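Veltside Study Rooms
Device and app checklist for shared note-taking tablets
Completed Sep 15, 2020

Scope: all tablets kept in the charging cabinet at Veltside, plus the two spares at the front desk. The laptops are on a separate sheet. Each line is marked OK, Action or N/A, and comments follow where there is something to say. Earlier sheets are in the blue folder.

Section A – Tablets and cases

A1. Screen free of cracks and chips
OK
Tablet 11 has a scratch near the home button. It can't be felt with a fingertip and doesn't affect writing. Leave in use.

A2. Case closes fully, no exposed corners
Action
The case on tablet 4 has split along the hinge. Taped for now. Replacement to be ordered with the next batch of nibs.

A3. Battery not swollen, back panel flat
OK
Each one laid face up on a level surface and pressed at the corners. No rocking. Repeat this one every time, even if the tablet was new last term.

A4. Battery holds charge through a two-hour session
Action
Tablet 7 went from 100 per cent to shutting down before the end of a lecture recording. Audio recording with the screen on uses far more power than writing alone, so test with the recorder running. Tablet 7 is now labelled "writing only".

A5. Asset label readable
OK

Section B – Charging cabinet

B1. Plugs and leads undamaged
Action
One lead was fraying where it meets the plug. Removed and cut in half so it can't find its way back into the cabinet.

B2. Vents clear
OK
Someone had been keeping paper on top of the cabinet. Moved to the shelf.

B3. Cabinet locked when the room is closed
OK

B4. No third-party chargers in use
Action
Found one without any safety mark on it. Taken out. Please don't bring chargers from home and leave them plugged in, as we have no way of testing them.

Section C – Pens

C1. Pen pairs with its own tablet at first try
OK
Pens and tablets carry matching numbers. Two had been swapped and have been put back.

C2. Nib not worn to the metal
Action
13 nibs changed. The old ones had gone flat on one side, and two were starting to mark the screen protectors. The matt protectors wear nibs down faster than the glossy ones do.

C3. Spare nibs in stock
Action
Nearly out. Reorder before October.

Section D – Note-taking app (Majimbun)

D1. App on the current version
OK
All tablets updated over the wired connection. Doing them all at once over the wireless was very slow last time.

D2. Handwriting search returns a known word
OK
Tested with "photosynthesis" written in a normal hand and again in a rushed one. It missed the rushed one on tablet 2, then found it after the page was closed and reopened. Not worth reporting yet.

D3. Audio recording starts, stops and plays back
OK
Playback is clear from the front of the room. From the back row the fan is louder than the speaker. Students who sit at the back should be told this when they borrow a tablet.

D4. Export to PDF keeps page order
Action
Pages that have been dragged into a new order still export in the old order on some notebooks. The way round it is to duplicate the notebook and export the copy. A note about this has been put inside each case.

D5. Personal notebooks removed after return
Action
Three tablets still had a previous borrower's notes on them. Cleared after checking that the notes had been backed up. The return form needs a tick box for this.

Section E – Backup and accounts (Cunis)

E1. Shared account signed in
OK

E2. Last backup less than a day old
Action
Tablet 9 had not backed up for over a week. Cunis had stopped without any warning because storage was full. Old recordings moved off and the backup run by hand.

E3. Test file restored from backup
OK
One notebook deleted and brought back on tablet 1. Text and drawings came back straight away, the audio some minutes later. Don't assume the sound is lost until the sync icon has stopped turning.

E4. Microphone permission limited to the note app
OK

E5. Screen lock on, code changed since last check
OK
New code is in the sealed envelope at the desk.

Section F – Loan desk

F1. Borrowers shown how to pause a recording
OK

F2. Recording notice displayed in the room
Action
The notice has faded and can't be read from the door. Reprint in larger type.

F3. Loan log matches the cabinet
OK
The log is kept in Rarkden. One tablet was shown as out when it was on its shelf – corrected.

Items marked Action are to be closed before the next check in October. A2, A4 and E2 come first. Tablet 7 stays on writing only until its battery has been looked at.
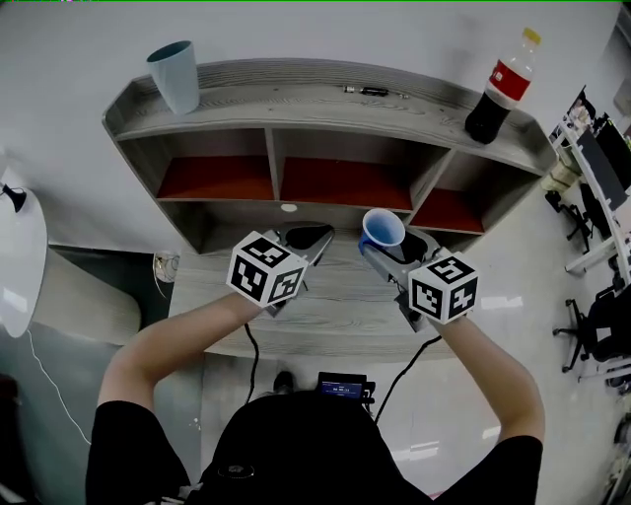 Hand-held grippers over a grey desk, the right one holding a small blue cup.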